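4.2 Veränderungen im Arbeitsalltag der Annahmestelle

Am Standort Delstead werden gebrauchte Kleingeräte und Zubehörteile angenommen, geprüft und für den Wiederverkauf vorbereitet. Vor der Umstellung griffen die Beschäftigten jedes Teil selbst, drehten es, legten es ab und trugen den Befund in eine Liste ein. Seit Januar übernimmt das Coltosier-System einen Teil der Greif- und Ablagearbeit. Die Griffe dafür lernt es von den Beschäftigten selbst: Sie führen einen Handgreifer mit zwei parallelen Fingern, und jede Bewegung geht als Vorlage in das Training ein. In der hier ausgewerteten Phase kamen auf diese Weise 1.521 verwertbare Vorführungen zusammen, 265 weitere wurden verworfen, meist wegen abgebrochener Griffe.

Besonders erfreulich ist für uns, wie schnell das Erfahrungswissen der Belegschaft dabei sichtbar wurde. Wer jahrelang Eingabegeräte sortiert hat, fasst eine Maus anders an als ein Kabel oder einen flachen Karton -- und kann das nach kurzer Zeit auch mit dem Greifer zeigen. Abbildung 3 gibt einen solchen Griff wieder. Die Finger liegen links und rechts am Gehäuse an, die Maus steht aufrecht zwischen ihnen. 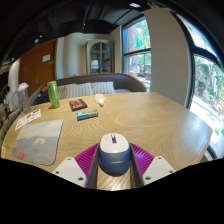 Abb. 3: Seitlicher Griff an einer Computermaus mit dem Handgreifer; links auf dem Tisch ein Mauspad.

In den Interviews beschrieben die Beschäftigten die neue Aufgabe überwiegend als Aufwertung. Eine Mitarbeiterin aus der Frühschicht sagte, sie habe zum ersten Mal erklären müssen, warum sie ein Teil so und nicht anders halte, und darüber mit Kolleginnen diskutiert, mit denen sie sonst kaum über die Arbeit spreche. Aus diesen Gesprächen entstand eine gemeinsame Griffsammlung, die inzwischen auch bei der Einarbeitung genutzt wird. Das hatten wir im Projektantrag nicht vorgesehen, und es gehört zu den schönsten Ergebnissen der Studie!

Weniger einheitlich fällt das Bild bei der Belastung aus. Das häufige Umgreifen mit bloßen Händen ging zurück, dafür klagten mehrere Befragte über das Gewicht des Greifers bei längeren Aufnahmeblöcken. Der Betrieb wechselt seither nach jedem Block die Person am Gerät. Offen bleibt außerdem die Frage der Eingruppierung: Das Vorführen taucht in den Stellenbeschreibungen bislang nicht auf, obwohl es in manchen Wochen einen beträchtlichen Teil der Schicht ausmacht.

Für den zweiten Standort, Radthorpe, sind 3.000 Vorführungen geplant. Dort wird die Belegschaft schon bei der Auswahl der Gegenstände beteiligt -- ein Vorschlag, der aus Delstead kam.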